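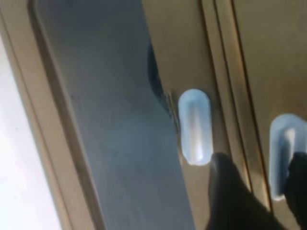

Where Does Cardboard Come From?

Almost every home has some cardboard in it. Your cereal comes in it, your shoes come in it, and maybe you keep your crayons in it. But did you ever stop and think how it is made?

It starts with trees

Most cardboard begins in a forest. Near the town of Natumwood there are long rows of pine trees, planted by people especially for making paper. Pine is good for this work. Its wood has long, thin threads inside, called fibers. They are too small to see well with your eyes, but they hold on to each other very strongly.

First the trees are cut and the bark is taken away. Then a big machine cuts the wood into chips. A chip is about as big as a cookie, but please do not eat one!

Making the soup

At the paper mill in Bunside, the chips are cooked in a very large pot with water and some chemicals. After a few hours the wood becomes soft, and the fibers come apart from each other. Now it is called pulp. It looks like brown oatmeal.

The pulp is mixed with a lot more water and spread on a wide, moving net. The water falls down through the holes, and the fibers stay on top and lie across each other. Heavy rollers press them flat. Hot rollers dry them. At the end there is a long sheet of strong brown paper, and it is rolled up like a giant roll of toilet paper.

This brown paper has a name. It is called kraft paper. The word "kraft" is German and it means "strength."

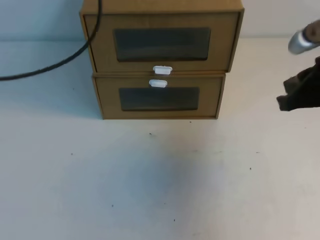
Why are some boxes wavy inside?

Find an old shipping box and ask a grown-up to cut the side of it. Look at the cut edge. Do you see a small wave between 2 flat sheets? The wave is paper too. It was made soft with steam and then pressed between rollers that have teeth.

The wave makes many little arches, like the arches under a stone bridge. An arch is good at carrying weight. There is also air between the waves, and this helps to protect the things in the box when somebody drops it.

Not all board has a wave. A cereal box is only thick paper, so it is easy to fold and also easy to tear.

Try it yourself

You need 4 sheets of paper, some tape and a few books. Lay one sheet flat like a bridge between two cups and put a coin on it. What happens? Now fold another sheet back and forth like a fan and try again. Use the other sheets to test wide folds and small folds. Roll one into a tube and tape it, stand it up, and see if it can hold a book. 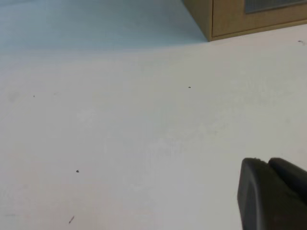

Words by the Phetsri Young Readers Page

What happens to old boxes?

An old box can become a new box. In Etside the recycling truck comes every Wednesday. The boxes are pressed into big blocks and go back to a mill, where they are mixed with water until they are pulp again.

Each time, the fibers become a little shorter, so the mill often adds some new ones from trees. Boxes with a lot of oil on them, like some pizza boxes, can be a problem, and every town has its own rules for them. Ask at home what the rule is where you live, and do not forget to make your boxes flat before you put them out.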